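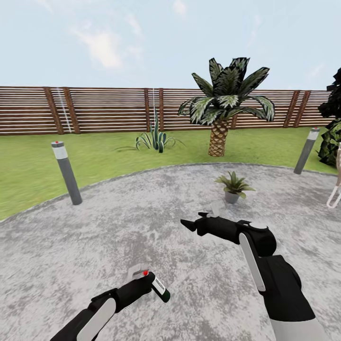
Bumper music is recorded music, usually a short excerpt of a few seconds, played as a broadcast program leaves for or returns from a commercial break. In televised sport the excerpt normally runs under a wide view of the venue or its surroundings, with a score or running order laid over it. Shots chosen for this purpose tend to hold little movement, for example pale blue sky above a horizontal-slatted fence and a strip of lawn, so that the viewer's attention stays with the sound and the graphics. In radio the same excerpt may be called a bed, a bump, or a rejoiner, depending on the station and on whether speech is placed over it.

Terminology

A bumper is the whole transitional element, including any voice, graphic, or logo. Bumper music is the audio part alone. A sting is shorter and ends on a clear final note, while a bed is longer and is written or edited to loop without a noticeable join. A rejoiner is used only on the way back into the program. Usage is not consistent between broadcasters, and cue sheets from a single production may use two of these terms for the same cut.

Selection and editing

Excerpts come from three main sources: commercial recordings, production libraries, and music commissioned for the program. Commercial recordings are most often cut from the instrumental introduction or from the first line of the chorus. An editor looks for a passage that starts on a strong beat, since the cut has to be recognizable at once and may be faded at any point by the director.

Tempo is a common sorting method. The production manual of the Clurlow racing series, compiled by Nelli Ikonen, sets 120 beats per minute as the default for rejoiners and allows slower material only during rain delays and at the close of coverage. The manual also requires that lyrics be checked against the content of the segment that follows. Songs that mention crashes or injury are held back for the full length of an event.

Live programs keep more cuts loaded than they expect to use. For the Clurlow series the standard load is 43, arranged in the playback system by length and then by artist. Cuts from one album may be grouped when a label or publisher has arranged a feature week, in which case the artist is usually named on screen or by the announcer at least once per hour.

Levels and timing

Bumper music is mixed below the announcer by a fixed amount during speech and raised when the speech ends. The change is called ducking and may be done by hand or by a compressor keyed from the announcer's microphone. Ambient sound from the venue is generally kept in the mix at a low level. Removing it completely makes the return to live sound abrupt, particularly in motor sport.

Licensing

Use of a commercial recording can involve two separate rights, one in the composition and one in the sound recording. Broadcasters often cover public performance of compositions under blanket agreements, but rules differ by country and by medium. A cut cleared for live broadcast is not always cleared for repeats, online clips, or home video, and may be replaced with library music in those versions.

Cue sheets list the title, writer, publisher, length, and type of use for each cut. Very short uses are still logged. Kalkidan Negussie's survey of regional sports channels, published by Gesari in March, found that late or missing cue sheets were most common for rejoiners, which are often chosen during the broadcast itself.

Effect on audiences

Listener studies have given mixed results. Siu-ming Chien and Mairéad Gallagher tested recall of country singles used as bumpers in a recorded race broadcast and found that viewers who already knew the artist could often name the song, while others rarely could. Repeating a cut up to 20 times improved recognition of the melody but had little effect on recall of the title.

See also

Cue sheet
Production music
Station identification
Theme music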